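The Box on the Desk

I have a friend, Lorraine Kereama, who swears by the box. Any box. You put one on your desk, you sweep the small stuff into it, and on Sunday you deal with what's there. She says she got three evenings a week back. I asked what she did with them and she changed the subject.

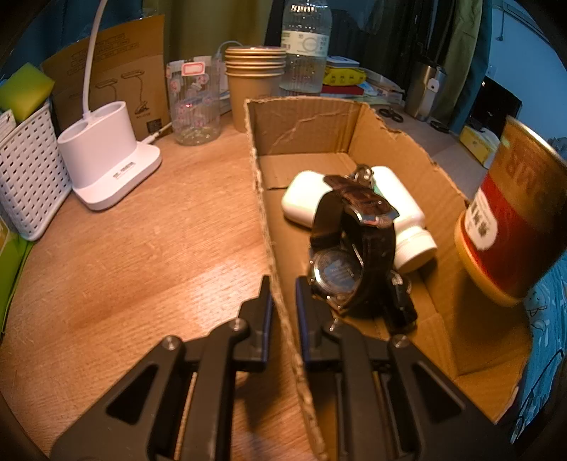
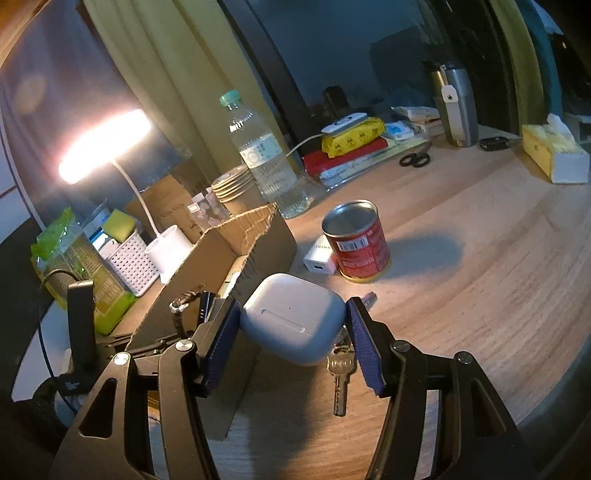
Desk with lamp and open cardboard box.

The box method has been going around for a while now, and companies have noticed. Orkus will sell you a felt tray for it. Barnari has a set of 14 dividers. Both promise calm, and neither explains why a watch lying in a tray is calmer than a watch lying on a desk.

My own doubts are practical. Keys and earbuds are things people grab on the way out the door. Put them in a box with everything else and you have a smaller mess with walls around it. The lamp stays where it was, the snacks and the wipes stay where they were, and the box itself now takes up a good piece of the desk you were trying to clear.

Senyo Sowah, who runs tidying workshops in the spring, told me I was missing the point. "It's a holding place," he said. "You decide later." I have a whole closet of things I was going to decide on later. Some of them have moved house with me.

He does make one good argument, and it's about money. A torn carton costs nothing, so you won't feel bad throwing it out once you learn what you reach for. A $309 desk system is harder to quit. Tineke Dekker bought one in April and still keeps her charger on the windowsill.

So I tried it for 20 days with a shipping carton. I lost my keys twice, both times in the box, under the mail. By the second week I had a second box.

We use cookies to improve your experience. By continuing to browse you accept our cookie policy. Accept | Manage settings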